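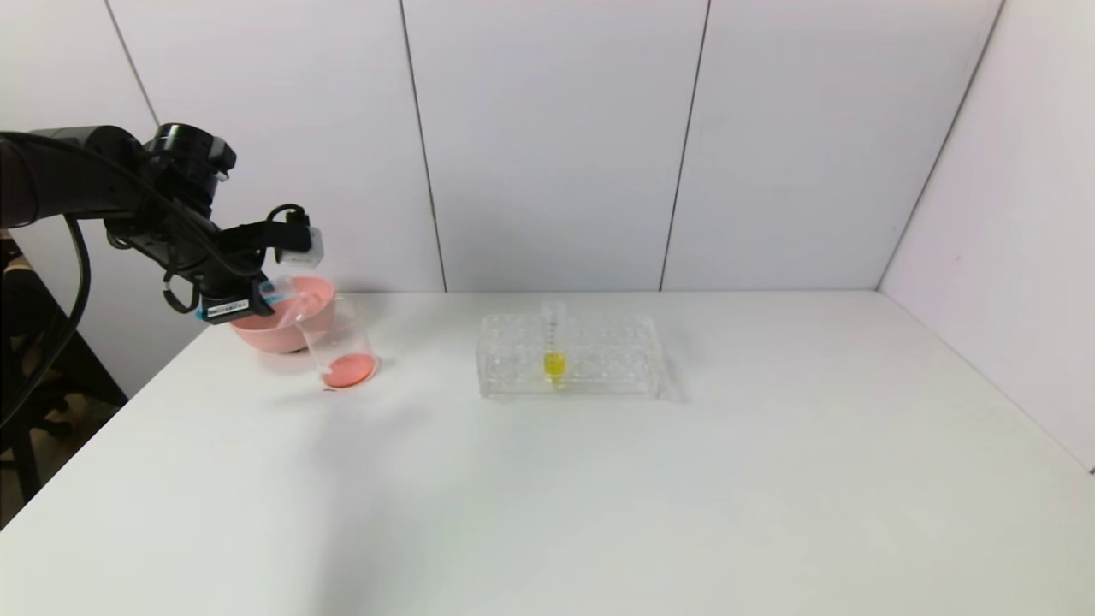

*Figure 1. Black arm and gripper at a white tabletop, with a pink bowl.*

## 4. What callers say when a bicycle is gone

We turn now to the part of the study that took the longest and that we enjoyed the most, the reading of the calls themselves. As described in Section 3, the Dendau non-emergency line keeps a typed summary of each call, entered by the call taker into a records program called Gravel while the caller is still on the phone. We were given 4000 of these summaries, all of them sorted by the department under "theft, bicycle," with names, phone numbers and house numbers already removed. Before we say anything about patterns, we would like to spend a little time on what the summaries are like, because a reader who pictures a neat form with boxes filled in will be misled by almost everything that follows.

The summaries are short, and they are written in a hurry. Call takers drop vowels, invent their own abbreviations, and now and then slip in a remark that has more to do with the caller's mood than with the bicycle ("very upset, gift from dad"). We came to value these remarks a great deal. At the start of the project we had planned to strip them out and keep only the place, the time and the kind of lock, and a first pass through the records was in fact done that way. Pongsak Suwannarat, reading the stripped version next to the full one, pointed out that in many cases the remark was the only thing telling us how long the caller had waited before phoning. "Thought roommate had it" is a statement about time, even though no time is given. So we put the remarks back and began again, which cost us most of April.

### 4.1 The gap between loss and call

Our first question was a simple one: how long do people wait? Gravel stamps the call automatically, so one end of the gap is known well. The other end, the moment of the theft, is hardly ever known by anyone but the thief. What callers can offer is a pair of times, the last time they saw the bicycle and the time they found it gone. We recorded both where we could, and we treated the second as the start of the gap. This makes every gap look shorter than the true one, and we ask the reader to keep that in mind throughout.

Callers who had left a bicycle outside a shop or a station tended to phone soon after finding it missing, often while still standing at the rack. Callers whose bicycle had been taken from a shared hallway or a yard waited longer, and their summaries are full of other people: a neighbor who might have moved it, a cousin who sometimes borrows it, a landlord who had threatened to clear the stairwell. We think these callers were doing something quite sensible. They were ruling out the harmless explanations first, and they phoned the police when they had run out of them. Earlier writing on the subject tends to treat delay as a kind of carelessness, and we found very little in these records to support that view.

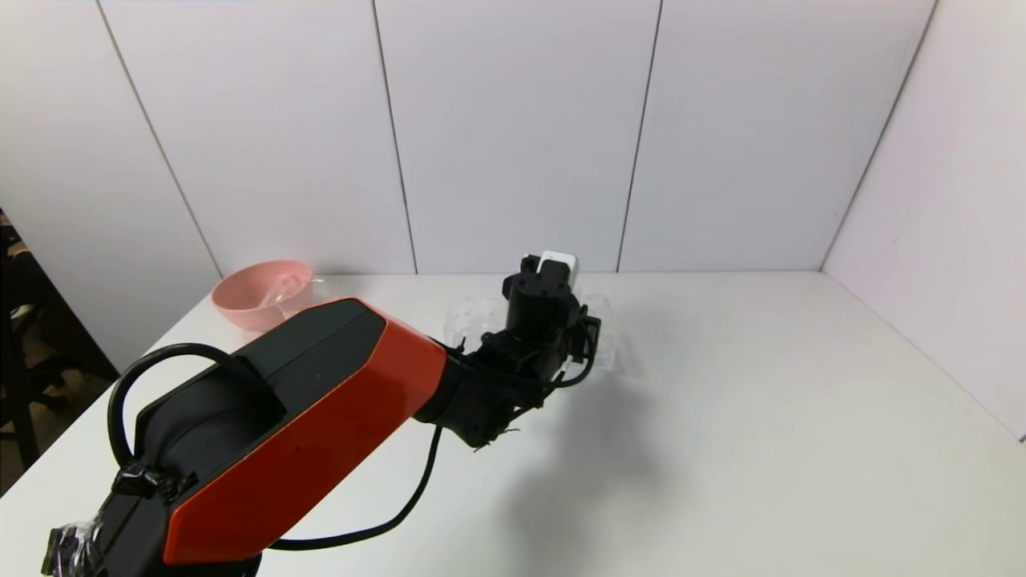

*Photo credit: Maysoun Sleiman*

### 4.2 Coding the reasons

To study the reasons for waiting more closely, we drew 1000 summaries at random from the full set and read every one of them twice, with a different reader each time. The readers worked from a list of 17 codes, which had grown from a much shorter list during the pilot reading. Some of the codes are plain enough ("asked neighbors," "looked for bicycle on foot"). Others needed a good deal of talk before we could agree on them. The hardest was the one we ended up calling "did not think it counted," for callers who said in one way or another that they had supposed the police would not want to hear about an old or cheap bicycle. One reader wanted to use it whenever the caller apologized for phoning; the other wanted a clear mention of the bicycle's value. We settled on the stricter rule and kept a separate note of the apologies, to which we return in Section 5.

Where the two readers disagreed, they sat down together and went through the summary aloud. If they still could not agree, the summary was marked as unclear and left out of the comparison by district. We considered bringing in a third reader to break ties and decided against it, feeling that a summary which had puzzled two patient people was probably just puzzling.

### 4.3 Differences among districts

Dendau is divided into six police districts, and they are not much alike. Hakham, on the river, is mostly older apartment buildings with shared entrances, and it is here that we find the long waits and the crowded summaries described above. Kereama has the main station and the covered racks beside it, and its calls are brisk. We would be slow to read anything about the character of the residents into this. A person who lives in Hakham and loses a bicycle at the station is counted in Kereama, and sounds in the summaries very much like everyone else who has lost one there.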